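4.2 Montagem de componentes em bancada

A segunda família de tarefas do nosso estudo vem da oficina. Escolhemos a montagem de computadores de mesa porque ela reúne operações que uma pessoa treinada faz quase sem pensar, mas que continuam a ser difíceis para um manipulador: pegar uma peça fina, alinhar os contatos, aplicar força suficiente sem danificar a placa. Thampi, no relatório do projeto Trakeo, chama a este conjunto de operações "trabalho de ponta de dedo", e adotamos aqui o mesmo termo.

Na célula de Kevdale, o gabinete fica deitado, com o interior virado para cima, e as peças a instalar são apresentadas num suporte impresso em 3D, ao lado dele (Figura 3). Esta disposição retira do problema a procura das peças, que já foi tratada na seção 3, e deixa somente a preensão e a inserção.

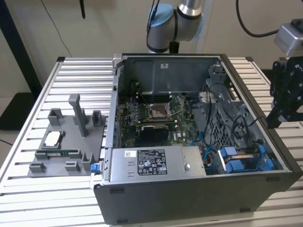 Figura 3. Bancada da tarefa de montagem, com o gabinete aberto, o soquete do processador vazio e o suporte de peças.

Foram registradas 343 tentativas de colocação do processador. Em 45 delas o ciclo foi interrompido pelo limite de força, quase sempre no último momento da descida – quando a peça já tocava no soquete com um canto mais baixo do que os outros. O erro de posição no plano foi pequeno em todos esses casos; a dificuldade está na inclinação, que a câmera estima mal a curta distância.

Para a memória, o comportamento foi diferente. O módulo entra na ranhura com tolerância razoável, mas exige uma pressão final que o controlador de Kamata, na configuração original, não permitia. Aumentamos o limite apenas nesta fase e mantivemos o valor anterior no resto do movimento.

Os cabos não fizeram parte do protocolo. Consideramos que a sua manipulação ainda não é possível com a fiabilidade que uma oficina pede, e voltamos a esta questão na seção 5.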